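Zastholm to reissue Brendik trilogy in a single volume

Zastholm has confirmed that the three novels in Emil Kälin's Brendik sequence will be reissued in one hardback volume this December. The first printing is set at 2000 copies. The text has been reset throughout, and the page size is slightly larger than that of the paperbacks.

Elspeth Tennant, who edited the second and third books, has corrected 57 errors carried over from the earlier editions. Most are inconsistencies in dates and place names. The spelling of Chamoun, the river port where the first novel opens, differed between chapters and is now uniform.
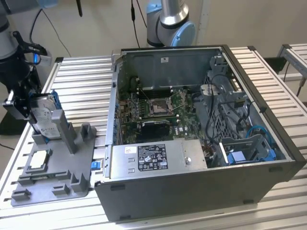
The volume also includes "Curix", a novella of 220 manuscript pages set ten years before the main story. It was previously sold only as an e-book and has not been revised. Kälin has written a short afterword on the order in which the parts were drafted.

The glossary has been moved from the end of each novel to the back of the volume, and the two maps have been redrawn to the same scale. Chapter numbering restarts with each book, as before.

The e-book edition will follow the same text. The separate paperbacks stay in print for now, without the corrections. An audio edition is not planned.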